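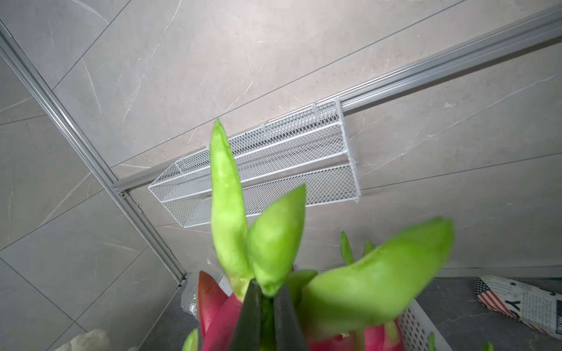 Dumetville Walking Routes and Guesthouse Rooms: Our Visitor Safety Checklist, With Comments
Filled in by Esperanza Figueroa, 11/6/24

Hello again to everyone who wrote in after the last edition! This is the checklist we go through when we look over the places we send travelers to, and I have typed it up the way I filled it in, with all my comments left in, including the ones that wander a bit. Adoración Barroso walked the town with me and Svyatoslav Vasylenko took the road sections, so where the comment is theirs I have put their initials. If you are planning a first trip to Dumetville you can use it as a guide to what to look at for yourself when you get to your room or step off the bus.

The marks are simple. OK means we found it in good order. FIX means somebody has been told and we want to see it changed. WATCH means it was fine when we were there but we would keep an eye on it.

SECTION A. ARRIVING IN TOWN

A1. Bus station, lighting over the bays: OK
All the lamps over the arrival bays came on at dusk while we sat there with our coffee. The late bus from Sidari gets in well after dark, and I remember this place when you had to find your suitcase by feel, so I was very happy to see it.

A2. Bus station, floor and steps: WATCH
The long ramp is good and has a rail on both sides. The steps at the north door have been patched with a smoother cement than the rest, and in the rainy months I would take the ramp, even with two good knees. It starts to rain in earnest in June.

A3. Taxi stand, posted fares: FIX
There is a fare board, but the sun has bleached it so badly that only the top line can be read. The drivers quoted us the same price three times out of three, which speaks well of them. Still, a newcomer needs to be able to see it in writing. Until the board is replaced, agree on the price before your bags go in the trunk.

A4. Walk from the station to the main square: OK
Ten minutes at my pace, with a sidewalk the whole way. (A.B. says seven minutes. She walks like she's being chased.) The crossing by the pharmacy has a signal now. Give it a moment, though — motorcycles tend to squeeze through on the last of the yellow.

SECTION B. THE GUESTHOUSE, MOWAT HOUSE

B1. Exits, front and rear: OK
Both doors open from the inside without a key. I always try this one first, and I try it myself, with the lights off. The rear door leads to a passage that comes out on the next street over, and the passage was clear all the way along.

B2. Smoke alarms in the rooms and hall: FIX
There are 17 rooms, and we pressed the test button in every one. Two stayed silent, one upstairs at the back and one beside the linen closet. Araceli Nieto, who runs the place, had fresh batteries in the upstairs one before we'd finished our notes. The other needs a whole new unit and she has ordered it. I will go back and press it again.

B3. Fire extinguishers: OK
One on each floor and one in the kitchen, needles in the green, tags in date.

B4. Windows on the street side: OK
The bars on the ground floor have a release on the inside and it moved freely. Do ask to be shown how it works when you check in. It's a lever down low, on the left, and you'd never think to look there if you hadn't been told.

B5. Stair rail: WATCH
Solid on the first flight. On the second there's a bit of play in the bottom post, enough that I noticed it when I leaned. Araceli wants to have the whole rail redone at once when the painters come, and I can live with that as long as it gets no looser.

B6. Hot water and shower floors: OK
Rubber mats in every shower. The water takes its time to warm up and then gets very hot all of a sudden, so keep a hand on the tap, especially if you're washing children.

B7. Balconies: OK
We measured nothing here, just gave the railings a hard shake. They are high and the gaps are narrow. The view over the tile roofs toward the hills is as lovely as it ever was and I stayed out there longer than the job required.

B8. Safe for valuables: OK
A small safe in each closet, bolted to the wall. Leave your passport in it and carry a copy around town.

SECTION C. THE SQUARE AND THE MARKET STREETS

C1. Paving in the square: WATCH
Mostly level. The tree roots have lifted a patch on the side nearest the church, and it has been painted yellow, which helps in daylight and does very little for you at night.

C2. Covered market, aisles: FIX
I love this market and I will not hear a word against it, but the middle aisle was stacked so high with crates that two people couldn't pass, and one of the side exits had a cart parked right across it. We spoke to the market office. They moved the cart while we stood there. We'd like to see that exit marked on the floor so it stays open when we aren't around to nag.

C3. Drinking water and food stalls: OK
The stalls we ate at had a place to wash hands and kept the cooked food covered. My usual advice stands. Pick the stall with the line, peel your own fruit, and drink bottled water for your first few days at least, even if your neighbor at the counter is drinking from the tap.

C4. Pickpockets: WATCH
We had no trouble at all, and neither had any of the guests we chatted with over breakfast. It's a crowded place on market mornings, so wear your bag in front and keep your phone somewhere that closes. The same would go for any busy town I know.

C5. Bank machines: OK
The two machines inside the bank lobby are well lit and there is a guard at the door until closing. The one outside by the shoe shop has nothing around it after dark, so I would leave that one for daytime.

C6. First aid: OK
The pharmacy is open late and the clinic is one street behind it. S.V. went in to ask about opening hours and came out with a printed card, which you can also pick up at the desk at Mowat House.

SECTION D. THE HILL TRAIL TO THE LOOKOUT

D1. Trailhead sign: OK
New, clear, and with a proper map. It gives the height of the lookout as 541 meters and tells you what time the gate is closed. Take a photo of it before you set off, the signal comes and goes on the way up.

D2. Steps and handholds on the steep part: WATCH
The log steps are sound. Some of the earth behind them has washed out and left deep pockets, so you have to put your feet down with some thought. A.B. recommends a walking stick and so do I, although she made fun of mine all the way up.

D3. Rope rail at the lookout: FIX
The rope is fraying where it passes through the last post. It would hold a tired person leaning, I suppose, but I would not want to test it with anything more. Cletus Castellanos, who looks after the trail, met us at the top and tied on a second length for the time being. He has new rope coming from Vorkia and hopes to have it up before the holiday crowds.

D4. Water and shade: WATCH
There is shade for the first half and hardly any after that. There's no water for sale up there, whatever your older guidebook says. The kiosk closed. Carry more than you think you need, and start early.

D5. Going alone: WATCH
I would go with company. If you do go up by yourself, sign the book at the gate, and please, please sign out again when you come down! Cletus goes up to look for people who haven't, and more than once he has climbed all that way for somebody who was already sitting in the square with an ice cream.

SECTION E. THE ROAD TO SIDARI (S.V.)

E1. Road surface: WATCH
Good for most of it, with potholes after the bridge. In a small rental car allow up to 60 minutes and don't try to beat it.

E2. Guardrails on the curves: OK
In place and undamaged on all the outside curves. The reflectors are clean on the way out and rather dusty on the way home.

E3. Driving after dark: FIX
I say FIX, though I know very well it's a big thing to fix. There is no lighting between the bridge and the edge of Sidari, and people walk along the shoulder with their animals. We tell our travelers to be off this road by sundown or take the bus.

E4. Minibus seat belts: WATCH
The morning minibus had working belts in every seat. The afternoon one had them as well, but in the back row they were tucked down behind the cushion and took some digging. Dig them out.

E5. Fuel: OK
Stations at both ends and none in between.

GENERAL COMMENTS

I came home feeling good about Dumetville. People were kind about being inspected, which is not something anyone enjoys, and most of what we marked FIX is the sort of thing that takes a screwdriver and a free afternoon — the road being the big exception. If you've stayed there lately and noticed something we missed, or if you find that something marked OK no longer is, write and tell me. Tell me the good things too, I like getting those.

Items still open: A3, B2 (linen closet alarm), C2, D3, E3.
Next to be walked: Sidari waterfront and the ferry steps, with Adoración.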